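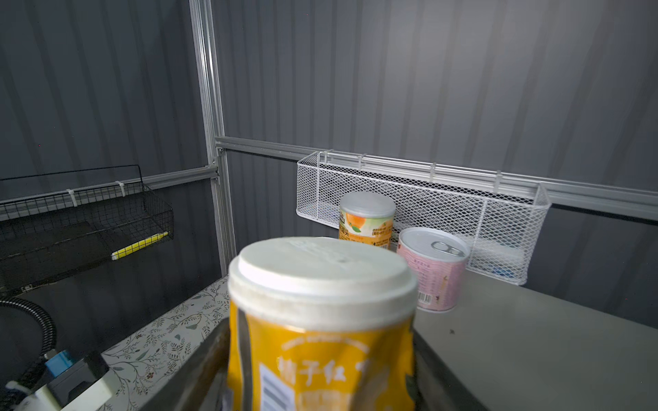
Canned goods with plastic lids and pull-tab lids, with the rail-hung mesh basket behind.

Canned Goods Storage: Frequently Asked Questions

Maintained by Sumeya Yimer for the Whitcombe pantry guide. Last revised in August.

Which cans can be stacked?

Stack only cans of the same diameter, with the rim of the upper can seated inside the rim of the lower one. Two high is the limit on an open surface. Canisters with a domed plastic lid go on top or stand alone. The dome does not give a flat bearing surface, and a can placed on it will slide.

Does a plastic lid replace the metal seal?

No. On most canisters the plastic lid is a dust cover and a reclosing lid. The seal is the metal or foil end underneath. If the seal has been opened, treat the product as opened even if the plastic lid is pressed down fully.

A label is creased. Is the product still good?

A crease in a paper or film wrapper says nothing about the contents. Run a thumb over the body of the can below the crease. If the wall is smooth, shelve it as normal. Discard any can with a dent on a seam or rim, a bulging end, or rust that does not wipe off.
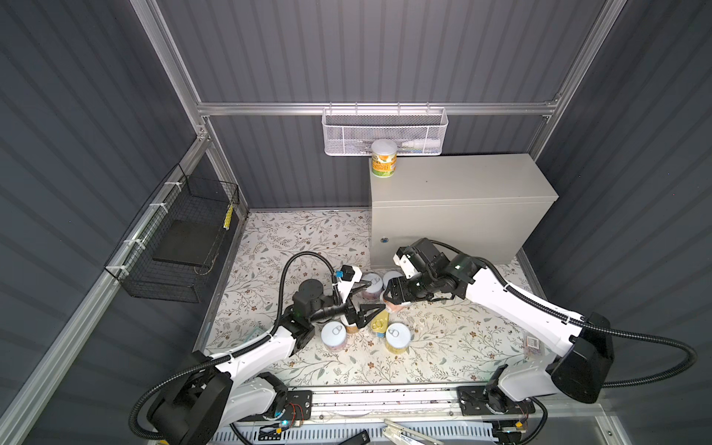

How should mixed items be sorted before they go on the shelf?

Set everything out on the work surface first, then group it in this order:

1. Sealed cans with pull tabs
2. Canisters with reclosable lids
3. Squeeze bottles and other soft packaging
4. Small packets and cards

Groups 1 and 2 go on the cabinet top or a fixed shelf. Groups 3 and 4 go in a basket. Squeeze bottles left standing among cans tend to tip, and they are hard to find once they do.

What is the load limit for a rail-hung basket?

Check the rating for both parts and use the lower figure. The Grelleck rail in our own setup is rated at 3000 g between brackets. The Zistent basket is rated lower, at 300 g per hook, and with 5 hooks fitted that gives 1500 g, so the basket sets the limit. Full cans use up this allowance quickly. Keep them off the rail.

Can a basket be fixed with cable ties instead of hooks?

Yes, for light items. Use at least two ties on each side, pass them around the frame member and not only through the mesh, and trim the tails flush. Ties exposed to sunlight become brittle and should be checked twice a year. A basket fixed this way cannot be lifted off for cleaning, so plan to wipe it in place.

Is the top of a metal cabinet suitable for cans?

Yes, if the cabinet is level and stands against a wall. Place tall cans at the back and short ones in front so that both labels can be read. Leave the front edge clear – a strip the width of one can is enough.
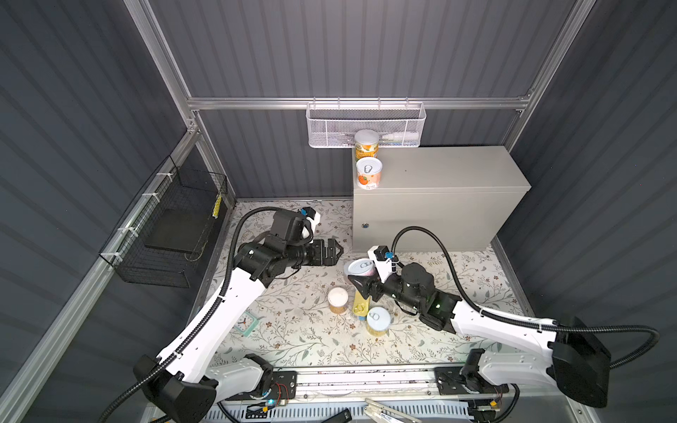

If the cabinet locks, keep cans away from the area directly above the lock. Reaching for the key is the usual cause of items being knocked down.

Is a printed mat acceptable under cans?

Yes. A wipeable mat protects the tabletop from rim marks. Lift it monthly and dry the underside. Patterned mats make small packets harder to see, so check the surface by hand when clearing.

How is stock rotated?

Newest to the back, oldest to the front. Where cans stand one behind the other, move the front can out, place the new one behind, and return the first. Write the purchase month on the lid with a marker if the printed date is on the base.

Do imported cans need different treatment?

Storage is the same. If the household does not read the language on the label, add a Lalness sticker with the contents and the best-by date in English. Do not cover the barcode or the original date.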